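## 4. Setting up the snack bench for shared working

Sections 2 and 3 cover power, network and homing. Do not start this section until the homing check has passed on both arms.

The Mevton cell at Vedmont picks wrapped bars from an open table and places them in a holder. Before the cell was installed, this was a hand job done by whoever was on the packing bench. The packer now prepares the table, watches the first picks, deals with stops and does the final check. Reaching in and picking up single bars is no longer part of the job while the cell is running.

### 4.1 Who does what

| Task | Before | With the cell |
|---|---|---|
| Laying out bars | Packer | Packer |
| Filling the holder | Packer | Cell |
| Checking wrappers for splits | Packer, while filling | Packer, before laying out |
| Clearing a stop | - | Packer |
| Changing the product setting | - | Shift lead |
| Moving or refitting the rail | Shift lead | Shift lead |

The wrapper check has moved. When bars were filled by hand, a split wrapper was felt in the fingers and thrown out on the spot. The cell will pick a split bar the same as a good one, so the check has to be done before the bar reaches the table.

### 4.2 Preparing the table

1. Press PAUSE on the Arango panel and wait for the steady amber light.
2. Wipe the table with a dry cloth. Do not use spray near the clear fixtures - it leaves a film that the camera reads as an edge.
3. Put the round mat down on its marks with the ribbed side up.
4. Stand the clear holder on the mat, base flat.
5. Check that the rail is seated at both ends. Push it gently. It should not rock.
6. Lay the bars out on the side away from the holder, flat on the wood. They can point in any direction and may touch each other, but do not stack them.
7. Keep the mat free of loose bars.
8. Step back behind the yellow line and press RESUME.

**Note:** Bars do not need to be lined up. Early on, packers were spending several minutes squaring up each batch. It makes no difference to the cell and is hard on the wrists over a shift.

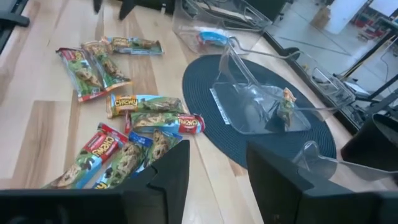
**Zerberg Installation Team**
*Site Trainer, Packing Automation*

Chewy bars with different coloured ends can go on the table together. The product setting covers all of them, and the end colour is ignored. If your order calls for separate flavours, sort them before laying out and run them as separate batches.

### 4.3 First picks of a batch

1. Set the speed dial to 2.
2. Press START and watch until 14 bars have been placed.
3. If all of them went in cleanly, press CONFIRM. The cell moves to normal speed.
4. If any bar was dropped or placed crooked, press PAUSE and go to 4.4.

Stay at the bench for the whole of this check. You may do paperwork at the side desk once the cell is at normal speed, but you must be able to hear the stop tone.

**Caution:** Never reach between the gripper fingers, even with the cell paused. Paused is not the same as isolated. To free a trapped bar, turn the key to ISOLATE and take it out.

### 4.4 Clearing a stop

The panel shows a code with each stop. The ones you are likely to meet:

- **Code 14** - no bar found. Lay out more bars, or spread out any that have slid on top of one another.
- **Code 61** - holder blocked. Isolate, remove the bar from the holder, check the wrapper, reseat the holder on the mat.
- Any other code - call the shift lead. Do not restart.

Write every stop in the bench log with the code and what you did. A stop is not counted against the packer. The February trial had gaps in the log because people cleared stops quickly and carried on, and the rail fault took longer to find as a result.

### 4.5 Breaks and rotation

The old bench had a natural pause at the end of each tray. The cell has none, so breaks must be taken by the clock. Press PAUSE, wait for amber, and take the key with you.

Packers change over between the cell and the hand benches at mid-shift. Watching the cell is tiring in a different way from filling by hand, and nobody should do a full shift of it. Anyone who has not yet had the half-day training stays on the hand benches and can be put down for the next session by the shift lead.

### 4.6 End of batch

1. Press FINISH. The arm returns to rest.
2. Turn the key to ISOLATE.
3. Collect any bars left on the table and put them back in stock.
4. Lift off the holder and check the side walls for scratches or cracks.
5. Enter the panel total in the log. A full batch is around 200 bars.

If the panel total and the hand count differ, log both figures. Do not adjust either one to match.

Section last revised 25 March 2018. Replaces the loose sheet kept at the panel.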